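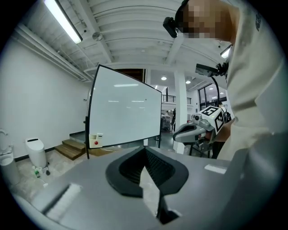
Work, Bodies and Evidence
Week 4 handout: Bending, lifting and the bad back
Instructor: Sơn Diệp

Read this before class. The reading packet has the four pieces referred to below, in the order they come up. The Tomoana report is long and you can skip the appendices.

1. The rule everybody knows

Ask anyone how to pick up a box and they will tell you: bend your knees, keep your back straight, lift with your legs. Most of you were told this at your first job, probably in a video. It is said with great confidence, and it has been on break room walls for longer than most of you have been alive.

I would like you to treat it as a claim. Who tested it? Against what? What would we expect to see if it were wrong?

The usual argument comes from mechanics. When you lean forward, the weight of your upper body and whatever you are holding acts at a distance from the lower spine, and the muscles of the back have to pull hard to balance it. The load on the discs goes up. All of that is sound. You can work it out with high school physics.

The trouble starts with the next step, from "the load is higher" to "the load does harm." Running puts a higher load on the leg bones than standing does, and we don't put up posters against running. Tissue that is loaded gets used to load, within limits, and the limits are the interesting part. The posters are silent on limits.

Note also that the mechanical argument is mostly about how far the load is from the body. A big box lifted with bent knees may have to go out in front of the knees, and then it is farther from the spine than it would be with a stoop. So the same physics can be used for either side, depending on the box.

2. Does training people to lift help?

Here the record is poor. Workplaces that teach lifting technique have been compared with workplaces that don't, many times, and the difference in reported back pain tends to be small or missing. There are three common replies from people who sell or believe in the training:

The workers didn't follow it.
The training was too short.
It was the wrong technique, and ours is better.

Any of these could be true. Notice, though, that none of them could be shown false by a trial that finds no benefit. If every bad result can be blamed on the workers, what result would count against the training? Have an answer ready.

3. Reading: the Tomoana report

Tomoana runs a distribution warehouse and brought in a lifting course from a training company, Grernanetti. The report covers 666 employees. It says back complaints fell after the course, and the summary page says the course "works."

Read it with these points in mind.

There is no comparison group. Everyone took the course. Complaints may have been falling anyway, and you will find that page 3 mentions new pallet lifts going in during the same period. The summary page leaves the pallet lifts out. I have read it several times looking for them.

The course was ordered after an unusually bad stretch. This matters a great deal. If you act only when things are at their worst, they will often look better afterward whatever you did. You could have handed out scarves. The name for this is regression to the mean, and it will be on the final.

"Complaints" means forms filed with a supervisor. During the course, workers were told by that same supervisor that back pain comes from lifting badly. Think about how keen you would be to file a form after that. A fall in forms is a fall in forms.

People who quit were dropped from the count. We aren't told how many, or why they left. If the ones with sore backs were more likely to leave, the people remaining will look healthier, and the course will get the credit.

I don't claim the course did nothing. I claim this report can't tell us, and that whoever wrote the summary page should have known it.

4. Sitting

The second half of class is about chairs. Bumorier sells an office chair with an adjustable lower back support, and the brochure in your packet says it "restores the natural curve of the spine." Please underline three words: restores, natural, and curve.

"Restores" assumes something was lost. People's spines vary a lot in shape, and shape on its own is a weak guide to who hurts. "Natural" is doing what it always does in a brochure. As for "curve," a chair can certainly change how you sit while you are sitting in it. Whether that lasts beyond the moment you stand up is a separate question, and the brochure slides from one to the other in a single sentence.

Belia is a phone app that buzzes when you slouch. Its makers report that users slouch less. I believe them. A thing that buzzes when you slouch will probably make you slouch less, at least until you turn it off. But the customers wanted less pain, and pain was asked about only in a survey sent to people who had kept the app for 2 months. Who is missing from that survey?

A word in fairness. Some people find a better chair makes a long day easier, and comfort is worth paying for. If the brochure said "many people find this comfortable," I would have nothing to teach this week. It is the jump from comfort to prevention that needs evidence.

5. What seems to hold up

Students complain, with some reason, that this course only knocks things down. So, with the usual caution:

Making the load lighter, or getting a machine to carry it, is a better bet than teaching people to move differently. It is also more expensive, which may explain the popularity of posters.

A previous bout of back pain is one of the better predictors of another one.

For ordinary back pain, staying fairly active generally beats long bed rest. For a long time the standard advice was the reverse, given by serious people in a serious tone. Keep that in mind when you hear serious advice now, including mine.

Mood, sleep and how people feel about their job are linked with how they report pain. Linked - we went over in week 2 what that word does and doesn't buy you. It also does not mean the pain is made up, and I will be short with anyone who writes that it does.

None of this is medical advice. If your own back hurts, see someone who can examine it.

6. For discussion

Suppose you ran the Tomoana warehouse and could only afford one study. How would you set it up? You may not assume that workers will do as they are told.

A friend says, "I started lifting with my legs and my back got better." What else could explain it? Try to give at least 4 explanations, and try to be polite to the friend.

Is there harm in giving advice that probably does nothing? Consider the worker who gets hurt anyway and is then asked whether the knees were bent.

7. Written work

One page, typed. Find a claim about posture in an advertisement, a workplace notice or a gym, and copy it out exactly. Say what would have to be measured to test it, in whom, and compared with what. Don't tell me whether you think it is true. Last December half the class spent the page on their opinion and ran out of room for the test.

Papers are due at the start of next class. Late papers lose a grade. Bring the Bumorier brochure again next week, as we will be using the small print on the back.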